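Home Notebook Materials Tools People Contact

Filed under: Bench notes / Finishing / Oils for small kitchen things

Print this page E-mail this page

April, morning. Wurnmont workshop, written by Kimie Yagi

Continuing the oil test on the beech spoons. Yesterday evening Kohei sanded the new blanks. He started from 80 grit, as the saw marks were deep, and went up to 400. I think 400 is a little too fine for the walnut oil. The surface feels very nice in the hand, but the oil stays on top and must be wiped for a long time. Next batch I want to stop one paper earlier and compare.

All blanks were wetted with a sponge before the last paper, to raise the grain. Shoaib forgot this step on his group, so I marked these with a pencil dot on the end of the handle. Please do not sand the dot away. It is useful for us to have a group without wetting, even if it was not planned.

Walnut oil from the Yoshida tin: two coats, with one night between them. The smell is weak. The colour became more yellow than I wished on the pale beech, but on cherry it is beautiful.

Linseed oil from the Nornmont bottle: the first coat only. It is still sticky near the neck of the spoon, where the end grain drinks more and then gives it back. I wiped again with a dry cloth. Kohei says that I put too much, and probably he is right.

Used cloths are laid flat on the outside rail and not in the bin. This is a rule for everybody, also when we are in a hurry.

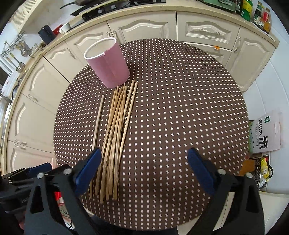
Chopsticks and the pink cup, on the table with the dotted cloth.
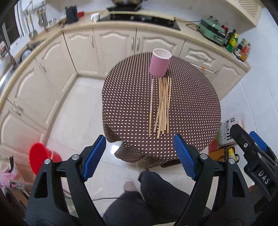 How long must an oiled spoon wait before it is washed?

We wait 7 days after the last coat, in a place with moving air, and then wash by hand with lukewarm water. If the wood still smells strongly of oil, we leave it longer.

Afternoon. Hinata asked if thin pieces need the same treatment as the spoons. My opinion is that they need less oil, but more careful wiping. A thin stick has edges, and on edges the oil collects and makes a line that becomes hard. I would like to try one thin coat, rubbed in with the fingers, and to leave the tip without any oil. Wakana prefers to treat the whole length. We did not agree, so both ways will be tested with the offcuts of the cherry.

The drying rack must be changed. The wire leaves small marks where the spoon touches it. Wakana made a trial piece from a strip of wood with nails, points upwards, and the marks are much smaller. It is not so safe to walk past, and for now it stays on the high shelf.

To buy: cotton cloth, paper labels, a smaller brush. Ask Clutance if they still sell the beeswax in blocks. The pellets melt faster but they are difficult to weigh when the window is open.

Linseed group to be checked again tomorrow before lunch. I did not write down which cloth I used for the second wiping, it was one of the old ones.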